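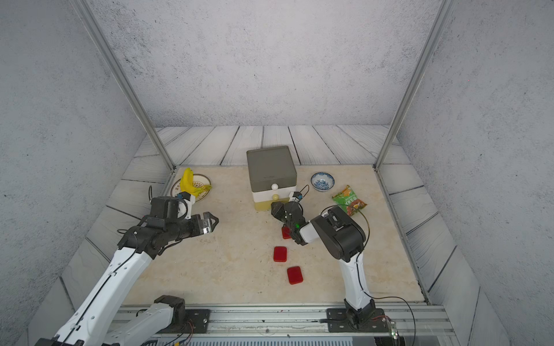 第47期

2019年10月9日

阁楼的楼梯上周装好了，前几期有人留言问进度，这期就专门写楼梯。窗户和外墙的事上一期写过，不重复。

先说一下房子的情况，给新来的读者。房子在Esilstead，从前是铁匠铺，后来给人当过农具仓库，再后来空了很久。楼下加阁楼一共78平方米，楼下占大半，阁楼是坡顶，只有中间一条能站直。我们买的时候，上阁楼靠一架木梯子，从厨房角落的一个方洞钻上去。前任房主Leif Vestergaard说他父亲那一辈就是这么爬的，冬天还扛着土豆爬。梯子我们用了一年多，扛过床垫、书架和一台除湿机，床垫那次卡在洞口，最后是从阁楼的山墙窗吊进去的。

要换楼梯，最大的麻烦是没地方。楼下净高很普通，但是开间小，厨房和起居室之间只有一道砖墙，墙上还有原来的炉膛和烟道。一部正常坡度的直跑楼梯放下去，要么挡住后门，要么从起居室中间穿过去。我在纸上画了一个冬天，画出来的东西没有一个能用。二月的时候去找了Hjalti Bach，他在镇上做小房子的改造，话不多，收费按小时算，量房那次带了一卷牛皮纸，直接铺在地上画。

他给了三个办法。第一个是螺旋楼梯，买成品，钢的，一天就能装上。第二个是左右脚交错的那种陡楼梯，踏板一边宽一边窄，占地最小。第三个是把炉膛旁边那段隔墙拆掉，楼梯贴着烟道转一个直角，下面三级是扇形的转角踏步，上面直着上去。

螺旋楼梯我们先排除了。去Hikthorpe看过一户装了螺旋楼梯的人家，主人很客气，让我们上上下下走了好几遍。人走没有问题，东西走不了。他们家阁楼的衣柜是在上面现做的，以后要拿下来只能拆。我们阁楼要做卧室和一张工作台，以后换床、换桌子总是有的。另外钢踏板走起来有声音，晚上一个人起夜，全家都知道。

交错踏板的那种，我自己其实挺喜欢。占地小，做起来便宜，样子也利落。Hjalti拿木方和废板子在他的工棚里钉了一小段给我试，上去很顺，下来的时候第一脚迈错，后面全乱。他说习惯一个星期就好。我妈每年来住两个月，她膝盖不好，让她习惯一个星期我觉得不合适。这个也放下了。

剩下第三个办法，贵，慢，而且要动墙。

墙的事拖了很久。炉膛边上那段隔墙看着是后来砌的，砖比别处的新，砂浆也硬。Hjalti不肯光凭看，找了做结构的Signe Eskildsen来。她先到阁楼掀了几块地板，看搁栅往哪个方向走、搭在哪里，又下来敲墙。结论是那段墙不承重，但上头有一根搁栅的端头正好搁在墙角，拆墙之前要先给它找个新的落脚点。另外开洞口要切断几根搁栅，切断的地方要加横梁把力传到两边去。她出了一份计算书，我看不懂，只看最后一页的图。横梁是两根木头并在一起用螺栓拉紧，两头用金属挂件接在没切断的搁栅上。

中间有个小插曲。她发现原来的洞口旁边有一根搁栅早就被锯过一截，大概是当年装梯子的人嫌它碍事。锯完没有补任何东西，就那么悬着，靠地板把它拉住。我们在它上面放了一年多的书架。

报批比我预想的快。房子不在保护名单上，外观又不变，只要结构文件和逃生的说明。阁楼做卧室，按要求要有一扇够大的窗可以出人，山墙那扇量下来差一点，窗台太高。后来在窗下做了一个固定的木踏台，管事的人来看过一次就签了字。这个踏台我本来嫌占地方，现在上面放书，家里来人也爱坐那儿。

接着说尺寸。楼梯这种东西，差一点点脚就知道。Hjalti的做法是先量两层完成面之间的高度，再去分级。问题是我们的完成面当时还没有。楼下要铺新地板，底下加垫层，阁楼的旧地板要不要留也没定。他不肯先做楼梯，说很多人家的楼梯第一级或者最后一级跟别的不一样高，就是因为先装了楼梯再铺地板。于是我们倒过来，先把地板定了。楼下用宽板，底下的垫层加保温一共20厘米，旧地面往下挖了不少才放得进去。阁楼的旧松木板留着，打磨一遍，缝不填。

地板定完了才分级。踏板深度最后定在286毫米，包括往外挑出来的那一点。我原来画的是两百五，想着省一点地方，Hjalti让我把脚放到他画的线上，后跟是悬空的。他又说下楼的时候比上楼更需要深度，这个我以前没想过。加深以后整个楼梯往起居室多伸出来一截，原来打算放沙发的地方不够了。沙发换到窗边去，电视干脆不放。

转角那三级扇形踏步是最费工夫的。从转角的内侧走，踏板很窄，从外侧走又太宽，规范上看的是中间那条走线上的深度。Hjalti在地上用粉笔画了一条弧，让我们每个人自然地走，看脚落在哪儿。我妈不在，由我学她走。画出来的线比我以为的靠外。后来三级踏步的分割线没有都交在一个点上，稍微错开了，内侧多出来一点宽度。图上看不出来什么，走的时候踏实很多。

木料也折腾了一阵。一开始想用橡木，报价出来放弃了。梣木便宜一些，颜色浅，纹路大，我不反对，可是供货要等。最后用的是落叶松，卖主叫Þorgeirsson，在Hikthorpe那边有个不大的锯木场，主要做户外平台的料。他问了两次是不是真的用在室内。落叶松有树脂，节疤多，新料味道很重，装好第一个星期进门像进了松脂罐头。硬度不如橡木，高跟鞋踩上去会有坑，我们家没人穿高跟鞋。

木料送来以后在屋里堆了五个星期，让它跟屋里的湿度慢慢一致。这五个星期是最难受的，从前门到厨房只剩一条侧身过的通道，洗衣机开不了门，衣服送到Ghizlane Gaber家去洗。她住在坡下面，房子跟我们差不多大，楼梯是她自己装的，用的是拆船厂收来的旧舱梯，很陡，扶手是铜的。我本来想拍几张放上来，她说等她把墙刷完再说。

厨房这段时间也只能将就用，台面上能放东西的地方就那么一块。
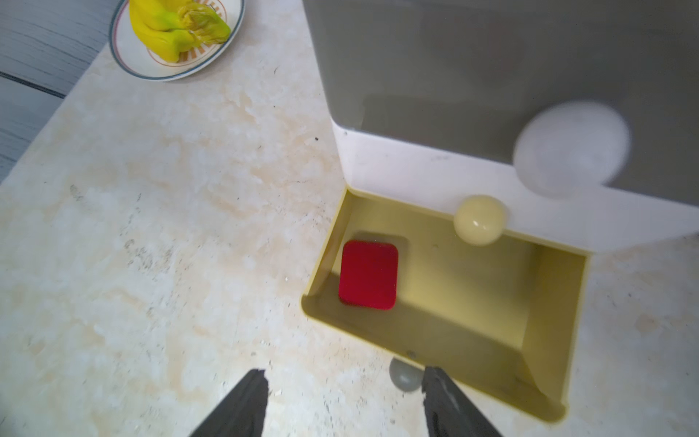 香蕉和拉开的抽屉。

拆墙是我自己拆的，省一笔人工。先把塑料布从天花板挂到地上，缝用胶带贴死。我以为贴得够严了，灰还是进了所有的柜子，连书页之间都有。旧砖一块块敲下来，砂浆硬的那部分是水泥，敲不干净，只能当垃圾。往里一层居然是石灰砂浆，用凿子轻轻一撬就下来了，砖还是完整的。这些好砖留下来砌了楼梯起步那里的一小段矮墙，颜色跟烟道接得上。

墙里面没有什么宝贝。一截铁管，一个马蹄铁，还有塞缝用的报纸，潮得揭不开。马蹄铁给了Leif，他挂在自家车棚门上。

横梁是Hjalti和他的帮手装的。先在起居室这边立了临时支撑，几根钢支柱顶着一条横木，把阁楼地板托住，然后才锯搁栅。锯的时候我在楼下，听见木头松劲的那一声，不大，有点像冰面响。Signe来看了一次挂件的钉子，要求有几个孔补上，用的钉子规格也要跟图上一样，不能拿普通螺丝代替。帮手已经打了一排普通螺丝，全部退出来重打。耽误半天，我没什么意见。

楼梯本身是在工棚里做好两边的斜梁和踏板，拿到现场拼的。斜梁开槽，踏板插进槽里，从下面用木楔子敲紧，楔子上胶。Hjalti说这是老办法，以后哪块踏板响了，从下面就能看见是哪个楔子松了。所以楼梯底下我们没有全封死，靠墙的一边留了可以拆的板。很多人会把楼梯底下做成满满的抽屉柜，我也动过心，Grolik有一套成品的，目录做得很好看。算下来深处的空间根本够不着，抽屉导轨又贵，而且一装上，楼梯底就再也看不到了。现在高的一头放吸尘器和熨衣板，矮的一头放猫砂盆，中间是两层敞开的搁板，放鞋。

踢脚板（竖的那块）有没有，家里也讨论过。没有踢脚板，光能透过来，起居室那个角会亮一点。有踢脚板，灰不会掉到下面，楼梯也更硬。最后折中，下面转角那几级有，上面直的那段没有。听起来有点怪，看起来还可以，因为转角那几级本来就挨着砖墙，透不了光。没有踢脚板的那段，两级之间的空隙有规定，不能让小孩的头钻过去，所以每级后面加了一根横木条。木条刷成跟踏板一样的油，隔远一点看不太出来。

扶手是最后定的。墙那一侧是一根圆木，直接用铸铁托架固定在烟道旁边的墙上。托架是旧货，从一所要拆的学校里收来的，刷过好几层漆，我泡了脱漆剂，刮了两个晚上。砖墙上打膨胀螺栓的时候，有一个孔正好打在砖缝里，转空了，往旁边挪了一点重打，旧孔用石灰补上，现在颜色还是深一块。开敞的那一侧是木立柱，方的，很细，间距按规范。我提过用钢索，Hjalti说可以，就是每年要紧一次，时间长了两头的柱子会往里弯。那就算了。

表面处理用的硬蜡油，哑光，两遍。第一遍上完木纤维会立起来，要用很细的砂纸带过一遍再上第二遍。我偷懒，有两级没有打磨，赤脚踩上去能感觉到，后来还是补做了。上油那两天只能隔一级涂一级，不然人上不去阁楼。第二天换另一半。晚上起来的时候忘了是哪一半，踩了一个脚印，在从上往下第四级，现在侧着光还能看到。

说一下花费，有人私信问过。具体数目不写了，每个地方人工差很多，写了也没参考价值。比例可以说。木料比我想的少，不到总数的四分之一。Signe那份计算书不贵。最大的一块是Hjalti和帮手的工时，其次是地板，虽然地板严格说不该算在楼梯头上，可是不做楼梯，地板大概还能再拖两年。我自己拆墙、搬砖、上油，这些没算钱。垃圾清运比估计的高出不少，旧砖和水泥混在一起就按混合垃圾收，分开的话便宜很多，拆的时候就该分好堆。

有几件事如果重来会改。

一是照明。楼梯的灯我们是最后才想起来的，墙都补完了，又重新开了一条槽。现在转角处有一盏壁灯，上下两头都有开关。本来想在踏步侧面埋小灯，斜梁已经做好了，不想在上面开孔，就没做。目前看壁灯够用，只是灯泡的位置偏低，上楼的时候有点晃眼，准备换一个朝上的灯罩。

二是洞口周围的栏杆。阁楼那一圈栏杆按规定高度做的，坡顶底下显得很高，坐在工作台前看过去是一排木条。可以考虑把一侧换成矮书柜，高度够，也算栏杆，还能放书。Hjalti说书柜要跟地板固定死，背板也要够结实。明年再弄。

三是声音。以前洞口有盖板，一盖上，楼下说话上面听不清。现在是敞开的，厨房炒菜、烧水、开收音机，阁楼都听得见，热气和油烟也往上走。冬天还没到，暖气会怎么样还不知道。Signe建议在阁楼洞口上方装一道帘子，厚羊毛的，晚上拉上。Hikthorpe那户人家就是这么做的，说管用。布还没买。

搬东西倒是真的方便了。上周六把工作台抬上去，两个人，转角的地方竖起来转了一下，没有碰墙。除湿机也终于抬下来了，放在后门口，有需要的可以来拿，还能用，水箱的盖子裂了一道。

我妈十二月到，到时候看她怎么说。旧梯子没有扔，锯短了一截，靠在后院的苹果树上。方洞还没封，上面暂时压了一块板，下期写怎么补那块天花板，还有那根被锯过的搁栅。

留言里问落叶松会不会一直有味道的那位，到今天为止还有一点，开窗的话基本闻不到。问踏板防滑的，我们没有贴防滑条，前沿倒了圆角，穿袜子下楼我会扶着墙。猫下楼还是从第五级直接跳。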